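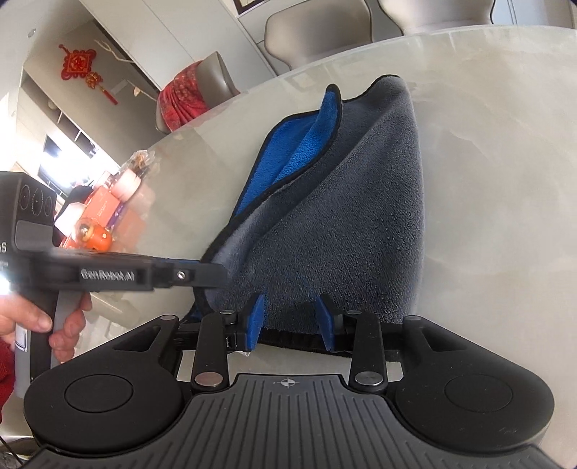
灰蓝双面毛巾，黑色包边，蓝面折在里侧。圆桌，石纹桌面。

周三，下午接着弄毛巾的折法。上午把水洗那批收了尾，记在后半部分，这里先写折叠，趁手感还在。

样品是 Yazıcı 送来的双面超细纤维毛巾，一面深灰，一面亮蓝，四周黑色包边。供应商单子上写的克重是 371 克每平方米，我们自己还没有裁样称过，等有报废的再裁。手摸下来灰面绒长一些，倒向明显，往一个方向捋颜色发亮，反过来捋就暗。蓝面绒也软，但捋过以后痕迹没有灰面那么重。两面都会留手印，灰面的手印过一阵还在，要用手背反方向扫一下才平。

这次要定的事情：

- 收进抽屉和装袋用同一种折法，还是分两种。
- 哪一面朝外。
- 包边叠在一起的那一侧怎么处理，现在太厚。
- 折好的巾能不能立住，立着放和平放哪个好取。

Bunthorpe 那边要的是一张折叠说明，给仓库和门店共用，所以步骤越少越好。上一版我写了七步，Sevim Öztürkmen 拿去照着折了一遍，折到中间就停下来问我“翻过来”是指上下翻还是左右翻。这句确实没写清楚。新版里凡是要翻面的地方一律写“蓝面在上”或者“灰面在上”，不写翻。双面两色有这个好处，用颜色说话就够了。

**先说桌子**

还是用那张圆桌。桌面是石纹的，光，毛巾在上面容易跑。折第一道的时候，手从远边往回带，整条巾跟着一起滑过来，边就对不齐。换长桌会好一点，但长桌下午有人裁纸，没去抢。

圆桌还有一个麻烦，没有直边可以对。在长桌上我习惯拿毛巾的长边贴桌沿，折完不用再校。圆桌只能看巾自己的边，靠黑色包边两条线重合来判断。包边是黑的，叠在灰面上不好认，叠在蓝面上一眼就看出来偏了多少。所以第一道对折最好让蓝面朝上，两条黑边落在蓝底上对，对准了再往下走。这一条写进说明里。

零食袋和粉色小筒在桌子靠远边的左侧，展开时往近侧和右侧铺就碰不到。

防滑试过在桌上垫一块旧棉布。巾是不跑了，可是绒面和棉布咬得太紧，想轻轻拖一下校正位置拖不动，一拖就起皱，还得整条提起来重放。后来改成只垫半边，固定的那一头压在棉布上，活动的那一头直接在桌面上。这样好用。不过门店不会为了折毛巾去铺半块布，说明里不提，只在我们自己拍样和装样品的时候用。

**折法一：长向对折，再三折**

老办法。灰面贴桌，蓝面在上，长向对折，蓝面包在里头，外面全是灰。再从一头往里三折。成品是一个扁方块，外观整齐，灰色耐脏，放在架上不显手印——这句划掉，灰面一样显手印，只是颜色深，远看不明显。

问题在包边。对折之后一侧是折痕，另一侧是两道包边叠在一起，三折以后这一侧叠得更多，方块一边高一边低，叠上几块就往折痕那边歪。Sevim 的办法是隔一块调一次头，高边和低边交错。叠得是平了，但正面看过去一块露折痕、一块露包边，门店陈列不会喜欢。抽屉里可以这么放。

还有一点，三折的最后一折容易弹开。绒厚，里面夹着空气，压下去松手又鼓起来。用掌根从中间往两边推一遍能好些，推完放着不动也会慢慢回一点。不用推太狠，推狠了灰面上留下一条亮印子，很难看。

**折法二：错边对折**

长向对折的时候故意不对齐，上层缩进去一点，让两道包边错开，不叠在一条线上。缩多少试了几次，缩一个包边的宽度刚好，再多就看得出是歪的。这样折出来那一侧薄了，叠起来基本是平的，不用调头。

缺点是缩进去的那一条会露出里面的蓝色，在灰色外侧形成一道细蓝边。我开始觉得是毛病，Sevim 说她看着挺好，像是特意留的，而且从侧面就能认出这是双面巾，不用翻开看。后来拿给做陈列的同事看，也说可以留。那就留，但要求蓝边宽窄一致，这对折的人手上要求高了。说明里得给一个参照，我想就写“露出的蓝边与黑色包边同宽”，不给毫米数。门店没有尺子。

注意缩进方向。缩反了的话蓝边朝下，叠起来看不见，等于白错。步骤里写成：蓝面在上，远侧的边向自己折过来，停在近侧包边的内沿。这样上层自然缩在里面，不会反。

**折法三：尖顶立折**

想让巾自己站在台面上，给门店做样品用，不进仓库流程。做法是对折以后从中间提起来，让两边撑开当脚，像帐篷那样，里侧是蓝面，灰面在外。包边有点硬度，落在下面正好当底边。

立得住立不住，要看提起来的那一点选在哪里。提在正中，两边分量一样，能站；偏了就慢慢往重的那边倒。灰面绒的倒向也有影响，绒朝下捋顺以后比朝上时挺一点，这个我没有想明白，也许是手上的错觉，下次换人再试。

还有底边的开度。开得太小重心高，碰一下就倒；开得太大，尖顶塌下来，成了一块摊着的三角。石纹桌面太滑，两脚会自己往外溜，溜着溜着顶就矮下去了。垫半块棉布的时候没有这个问题。门店的台面是什么料还不知道，去问。

立折的好看是好看，两种颜色都露得出来，就是费手。第一次做要摆弄半天，熟了以后快些。我倾向于只在样品上做，说明里单独放一页，不和日常折法混在一起。
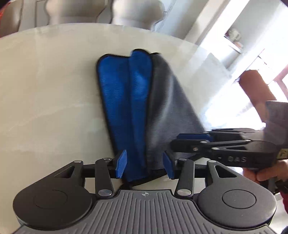 接着说从立折收回平折的做法，这个是下午才理顺的。样品摆完要收起来，以前是整条抖开重新折，绒上的折印乱七八糟。现在的做法是不抖开，把尖顶往一侧放倒，顺着已有的折痕摊成长条，蓝色那半先理平，再理灰色那半。灰色那半下端总会散开，成一个斜角，要从外侧往里收，收的时候手放在包边上，不要抓绒。抓绒会把中间鼓起一道棱，看着没事，卷起来以后那道棱就成了硬褶。

蓝色那半中间那条折缝先别管它，等灰的一侧收齐以后再从上往下捋一次，缝自己会合。要是先捋蓝的，后面一收灰的又带歪了，等于做两遍。

圆角的问题也记一下。这批巾的角是圆的，包边绕着走，对角的时候没有尖可以对，只能对弧。我一开始老想把两个角完全重合，费时间，而且没有必要。对准长边就行，角差一点点看不出来。Sevim 对边比我快，她是先用两只手捏住包边拉一下，让边绷直，然后再放下去。拉的时候不能用力，用力了包边会起波浪，放手以后回不去。有一条就是我拉坏的，放到报废那堆里去了，正好拿去裁样称重。

**包边**

既然说到包边。看了这批的缝线，大部分走得直，有几条在圆角处针脚变密，摸上去是个硬点。折叠的时候硬点如果落在折痕上，那个位置永远压不平。检查办法很简单，拿手指沿包边走一圈，硬的地方停一下。不影响使用，但是 Bunthorpe 的陈列样品里不要混进去。日常库存可以。

包边接头的位置每条不一样，有的在长边中段，有的靠近角。接头比别处厚。错边对折的时候，最好让接头在下层，不要露在外面。这个要求写给门店就太细了，写给我们自己装样品的人。已经告诉 Sevim。

黑包边沾绒很显眼，尤其是沾蓝绒。装袋前用胶辊沿边滚一遍，不要滚绒面，滚绒面会把本来没掉的也带出来。上次有人图快整条滚了一遍，胶纸上一层蓝，还以为是掉毛严重，把大家吓了一跳，其实单滚包边几乎没有东西。

**上午的水洗，补记**

洗的是同一批里的另外几条，洗涤剂用的 Gralholm 无香的那种，没有加柔顺剂。水温定在 23 度，冷水档，机器上显示多少就算多少，没有另外量。洗完平铺晾，没有烘。

观察到的：

1. 第一次洗，水有一点发蓝，很淡，杯子里看得出来，桶里看不出来。第二次洗就看不见了。
2. 灰面洗后绒立起来，颜色显得浅一点，捋顺以后和没洗的放在一起比，差别不大。
3. 包边略微收紧，短边比长边明显。平铺时短边有轻微的翘，用手抻一下能平，晾干以后又有一点点翘。
4. 蓝面没有看到灰绒沾上去，灰面上倒是有零星蓝绒。胶辊能处理。

第三点和折叠有关系。包边收紧以后，错边对折那道蓝边就不容易做得一样宽，两头窄中间宽。门店如果拿洗过的巾做陈列，大概都会这样。是不是要在说明里写“陈列请用未洗的”，再想想。写了显得这巾洗了就不行，不写又有人来问。

晾的时候蓝面朝上还是灰面朝上，试了各一半。灰面朝上的那几条绒面比较匀，蓝面朝上的，背后灰绒被网架压出格子印，要捋好几遍。以后一律灰面朝上。网架那个脚又松了，拿扎带绑了一下，凑合用。

加柔顺剂的对照没有做。我知道超细纤维一般不建议加，吸水会受影响，但门店的人一定会问，所以还是留两条做一次，有个自己看过的结果好答复。

**装袋试放**

Nundero 的小号袋子拿来试了。袋口宽 17 厘米，折法一的方块刚好能进，但进去的时候绒面蹭袋口，灰面上出一道道白印，其实是绒被推倒了，不是磨损。折法二薄一些，进得顺。进袋方向应该是折痕那一头先进，包边那一头留在袋口，拿的时候捏着包边往外抽，不散。反过来放的话，一抽就只抽出来一层，剩下的留在袋里。

透明袋看得到里面，所以露出来的那一面要选。折痕先进，正面是灰的，侧边一道蓝，我觉得够了。Sevim 想让蓝面整个朝外，说颜色亮，摆着容易看到。各折了几个放在架上隔开看，蓝的确实先看到，但蓝面上沾一点灰就很明显，袋子里静电又重，细绒全贴在那一面。先按灰面朝外定，蓝面朝外的留两袋做对比，摆一阵子再看沾灰的情况。

袋子封口的事：封口条粘过一次再揭开，粘性就差了，门店退回重装的话要换袋。这是袋子的问题，和巾没有关系，但要记在给 Bunthorpe 的说明里，不然他们会说袋口自己开。

立着装还是平着装。小纸箱里平放，叠到 8 块的时候最下面那块就压实了，拿出来绒是扁的，要抖两下才回来。立着放，像放文件那样一块一块竖着排，每块受力差不多，取的时候也不用把上面的搬开。立放的问题是没装满的时候会往一边倒，折法二的薄，更容易倒。可以在空的那头塞一张折起来的瓦楞纸。仓库愿不愿意塞，不好说。

抽屉里我已经换成立放了，折痕朝上，一排过去都是灰的，想找双面巾就看侧面的蓝边。以前平叠的时候每次都要翻到底，翻完整摞就乱。现在左边放没洗的，右边放洗过的，中间拿一块硬纸隔着。请大家用完放回对应的一边，洗过的不要因为看着新就放到左边去。

**折叠用时**

随手看了一下表，不是正式计时。折法二，我折一条约 23 秒，多半时间花在对边上，折本身很快。Sevim 比我快，没有记她的数。立折没有计，差异太大，有时候一下就站住了，有时候来回提好几次。

正式计时要找没折过的人来做，我们两个都折熟了，数字没有参考价值。找裁纸那边的人帮一下忙，拿新版说明给他们，不在旁边讲解，看在哪一步停下来。停的地方就是要改的地方。

**新版说明草稿（折法二，日常用）**

1. 毛巾平铺，蓝面在上，长边对着自己。
2. 远侧长边向自己折，停在近侧黑色包边的内沿。外面现在全是灰色，近侧露出一道蓝边。
3. 从中间向两头轻捋，不要按。
4. 左边三分之一向右折。
5. 右边三分之一向左折，盖在上面。
6. 折痕一头先进袋，或折痕朝上立着放进抽屉。

第二步“外面现在全是灰色”和“露出蓝边”放在一起读着有点打架，再改一下措辞，可能改成“上层为灰色”。第三步的“轻捋”，Sevim 说她理解成像梳头那样，我说差不多就是。要不要配图，等措辞定了再画线稿，两色用深浅区分，黑白打印也能看。

第四、五步先左后右没有讲究，但是全店要统一，不然叠在一起开口方向不一样。左撇子的同事会觉得别扭，试折的时候留意一下。

另外第一步少了一件事：铺之前先看绒的倒向。如果绒朝着远侧倒，第二步折过来以后外层的绒刚好朝着袋口，进袋时顺着；反过来就是逆着，会推出白印。不过普通人铺一条毛巾不会去看绒的倒向，写了也没人照做，顶多在装样品的时候讲究。先放在我们自己的备注里。

**还没做的**

- 报废的那条裁样称重，和单子上的 371 对一下。
- 问门店台面的材料，滑的话立折要改底边开度，或者干脆不立。
- 柔顺剂对照，两条。
- 短边翘的几条再洗一次，看会不会继续收。
- 向 Yazıcı 问圆角处针脚变密的事，把那几条单独装一袋，角上别张纸条，方便对方找到位置。
- 蓝面朝外的两袋放在靠窗的架子上，标签已经贴好，别收走。
- 棉布洗一下，沾了不少蓝绒。

胶辊的纸只剩最后一卷，领新的时候要宽的那种，窄的滚包边老是滚到绒上。

Sevim 走之前又折了一条放在我桌上，用的是错边，蓝边缩得比我窄一点，只有半个包边宽。看着更利落，就是不知道别人能不能对得那么准。明天拿它跟我的摆在一起，让裁纸那边的人挑，挑完再定第二步怎么写。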